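How to clean and reseal a kitchen countertop

Last updated: 9th February

A sealed countertop keeps out oil, coffee and wine. Most seals wear thin first near the sink and the stove. This guide covers natural stone and concrete tops. Laminate and solid surface tops do not take a penetrating sealer.

Check whether it needs doing

Put a spoonful of water on the surface and leave it for ten minutes. Wipe it off. If the spot has gone darker, the seal has worn out there. Test near the sink, near the stove and in one corner that gets little use.

What you need

Dish soap and warm water
Two microfiber cloths and a soft pad
A plastic scraper
Painter's tape
A water-based penetrating sealer (we used Vovix; a 500 ml bottle was enough for a galley kitchen)

Step 1. Clear and wash

Take everything off the counter, including the toaster and the knife block. Wash with a few drops of dish soap in warm water. Do not use vinegar or lemon on marble or limestone – acid will etch them. Rinse twice with plain water.

Step 2. Lift old spots

Hold the scraper nearly flat to take off dried food. For an oil stain, mix baking soda and water to a thick paste, spread it over the mark, cover it with plastic wrap and leave it overnight. Some stains need a second round.

Step 3. Let it dry

Give the counter a full day. Stone that looks dry can still hold water below the surface, and the sealer will turn cloudy over it. Tape off the sink rim and the backsplash while you wait.

Step 4. Apply the sealer

Work in sections the length of your arm. Pour a little on a cloth and spread it evenly, then wait as long as the label says. Wipe off all the extra before it dries. On a pale top, look along the surface from a low angle to find streaks.

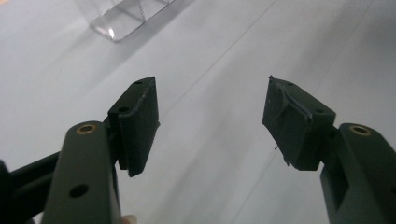

Step 5. Second coat and curing

Put on the second coat once the first is dry to the touch. Keep water off the counter for a day and hot pans off it for 2 days. Repeat the water test after that. If a spot still darkens, seal that area again.

We use cookies to remember your settings. By continuing to browse you accept our cookie policy.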